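白いケーブルの通り道

一 朝

ベフルーズ・アサディが工房に着くのは、たいてい朝の七時を少し回ったころで、まずお茶を淹れ、それから上着を脱ぎ、脱いだ上着をどこに掛けたか忘れてから仕事にかかるのが長年の順番だった。三月とはいえ朝はまだ冷える。湯呑みを両手で包んだまま作業台の前に立って、昨日の続きをぼんやり考えている時間が、彼は一日のうちでいちばん好きだった。

Pravowという小さな会社がPelov社から引き受けたのは、ケーブルを金具に沿わせて通すという、口で言えばそれだけの作業をロボットに覚えさせる仕事である。若いころのベフルーズはMuñozの工場で配線をしていて、目をつぶっていてもできるくらいケーブルを通してきた人だから、話を聞いたときは、なんだそんなことか、と思った。思ったのだけれど、いざ自分の手でロボットの腕を持って、こうだよ、こっちだよ、と導いてやる段になると、その「そんなこと」の中に、自分でも気づかずにやっていた細かな加減がいくつも詰まっていて、どれから教えたらいいのやら途方に暮れてしまったのだった。

「引っぱるんじゃないんだ。ついてきてもらうんだよ」

彼はよくロボットに話しかけた。返事はないが、孫に自転車を教えたときも似たようなもので、あの子も返事をする余裕はなかったから、べつに気にならなかった。
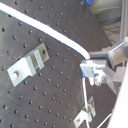 金具を留めた板と、手先まで弧を描いて伸びる白いケーブル。

お昼前になると、マフタブ・ハッサンプールがノートを抱えてやってくる。彼女は遠隔操作の担当で、同じ作業を今度は離れた席から、操縦用の手元の装置を使ってやってみせる役目だった。ベフルーズが腕を直接つかんで教えた動きと、マフタブが遠くから動かした動きと、その両方を覚えさせるのがこの仕事の約束である。集める手本は全部で二千。最初にその数を聞いたとき、ベフルーズはお茶をもう一杯飲みに行った。

「アサディさん、私が動かすと、どうしても曲がるところで慌てるんです」

「慌てるというのは、どっちが?」

「私が、です。ロボットは私の慌てたとおりに動いてくれます」

それはまあ、正直な生徒だねえ、とベフルーズは笑った。

二 手のくせ

マフタブはとても几帳面な人で、うまくいかなかった手本もみなノートに書きとめていた。その日の午前中だけで、失敗は十一回あった。彼女はその十一行を定規で引いたような字で並べて、少し肩を落としていた。

ベフルーズは椅子をひとつ引きずってきて、彼女の隣に座った。椅子はTromierという店で買った古いもので、座るたびに情けない音をたてる。

「昔、私に配線を教えてくれた人はね、口ではほとんど何も言わなかったんだよ。ただ、私の手の上に自分の手をのせて、いっしょにケーブルを持ってくれた。手が重くて、煙草のにおいがしてね。こっちは早く終わらせたいのに、その人は曲がり角の手前にくると、ふっと力を抜いて待つんだ。あの待つ間が長くてねえ。私はいつもお腹がすいていたから、昼ごはんのことばかり考えていた」

「それで、覚えたんですか」

「覚えたらしいよ。いまでも角の手前にくると、ちょっとお腹がすくから」

マフタブは声をあげて笑い、それからもう一度、操縦席に戻った。
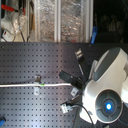

彼女は今度は、曲がるところの手前で指の力をゆるめ、ひと呼吸おいた。おいたつもりだったが、ベフルーズに言わせるとまだ短かった。もうひと呼吸、と彼が言い、彼女が待ち、画面の向こうで手先も待った。ふたりと一台がそろって黙っているものだから、工房の中には送風の音だけがして、ベフルーズのお腹がそこで本当に鳴った。

「いまのも記録に入りましたか」と彼は小声で聞いた。

「音は録っていません」

「それはよかった」

午後はそんなふうに過ぎていった。何本かやるうちにマフタブは待つのが上手になり、上手になると今度は手本がどれも同じになってしまうので、ケーブルの寝かせ方を少しずつ変えてやり直した。ベフルーズも負けじと自分の番には左手で腕を支えてみたり、立つ位置をずらしてみたりしたが、二時間もすると腰が痛くなり、あとは座ったまま口だけ出していた。その口がまた長い。ケーブルの話がいつのまにか義理の兄の釣りの話になり、釣り糸の話を経由して、どうにかケーブルに帰ってくる。マフタブは手を動かしながら、ええ、ええ、と相づちを打ち、釣りの話のときのほうが自分の操縦が滑らかなことに気がついたけれども、それはノートに書くべきことなのかどうか迷って、余白に鉛筆で小さく「魚」とだけ書いておいた。
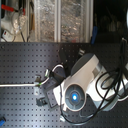 三 ひとりで

夕方、マフタブは操縦用の装置から手を離し、その日までの手本で学ばせたばかりの動きを、初めて通しで走らせてみることにした。まだ手本は二千に遠く届かないし、うまくいかなくて当たり前ですからね、と彼女は三度も前置きをした。ベフルーズは、うん、うん、と答えながら、なぜか上着を着こんで帽子までかぶり、入学式にでも行くような顔で作業台のそばに立った。

手先はゆっくりと進んだ。思っていたよりずっとゆっくりで、ベフルーズはつい自分の手を出しかけ、マフタブに袖をそっとつかまれた。ケーブルは途中まで素直についてきて、曲がり角の手前まできた。

そこで、手先が止まった。

故障かしら、とマフタブが画面に目をやった。ベフルーズは何も言わなかった。止まっていたのはほんのわずかの間で、それから手先はまた動きだし、角を曲がり、少し行きすぎて、最後の金具のところでケーブルを取り落とした。

「ああ、惜しい」とマフタブが言った。

ベフルーズは帽子を脱いで、しばらくその手先を眺めていた。煙草のにおいのする重たい手のことを、彼は考えていたのかもしれないし、晩ごはんのことだったかもしれない。

「もう一回やらせてやってもいいかな」

「もちろんです。でもアサディさん、お帰りになるところだったんじゃ」

「いや、上着を見つけたから着てみただけなんだよ」

マフタブはケーブルを元の位置に寝かせ直し、ベフルーズはやかんに水を入れに行った。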